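Merkel Robotics Lab
2021-04-09

1/ ok so bed making. day 3 of teaching it by hand at the Motville flat – two hand-held grippers, one per hand, you do the job and the robot learns off the recordings

2/ 40 takes so far this morning. maybe 30 worth keeping. I rush the corners when I'm tired and then the robot learns to rush the corners

3/ tried this with remote control back in January on the Wijesinghe arm. painful. the lag alone!! a single pillowcase took me about 2120 seconds, yes I wrote it down

4/ by hand is so much quicker. still got to keep both grippers where the cameras see them tho, and go slow, slower than feels normal

5/ fitted sheets are the worst. creases everywhere, and every take they land somehwere new. good for training, bad for my back

6/ next up clothes on the bed. start with jaws open, pause, then go in for the cloth. green lights on before you move pls
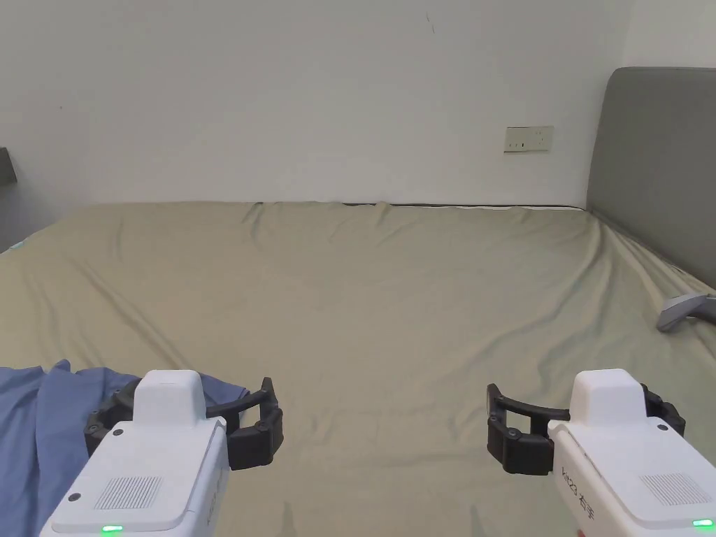
7/ Hendutberg people were asking – yes you can use the same grippers for towels. havent done duvets yet. need lunch first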